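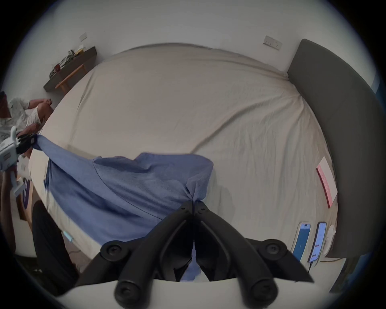
Why Does Cloth Wrinkle?

Take any shirt that has spent the night in a heap and put it on your bed. It will look like a map of the mountains. Nobody drew the mountains. So where did they come from?

Cloth is made of threads, and the threads are made of fibers, which are very thin hairs of cotton or something like it. A single cotton fiber is so thin that you could lay dozens side by side across a grain of rice. When you bend cloth, you bend all of them at once. If they stay bent long enough, they get used to it, much like you on a couch.

Water makes it worse. Damp cotton bends easily, and if it dries in a ball it keeps the shape of the ball. Thirty minutes forgotten in a warm dryer is enough to give a shirt a new personality.

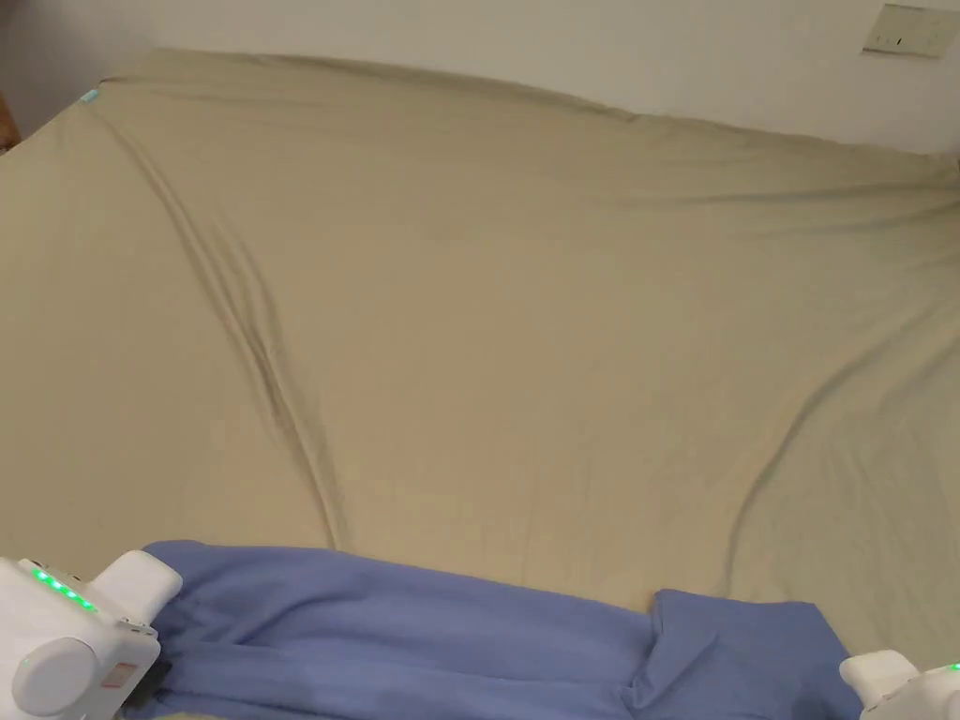
A bed is a good place to fight back, being big, flat and usually right there. Spread the cloth out. Hold it at two ends and pull gently, so the threads line up again. Then stroke it from the middle toward the edges with your hand. Small wrinkles give up quickly. Deep creases need heat and a little steam, and that means an iron and a grown-up.

Fitted sheets get creases too, even with a whole mattress stretching them. Elastic pulls hardest near the corners, and the middle does more or less what it likes – especially after you have been jumping on it.

Try this: crumple one cotton sock and one wool sock in your fists, count to 30 and let go. Which one springs back better?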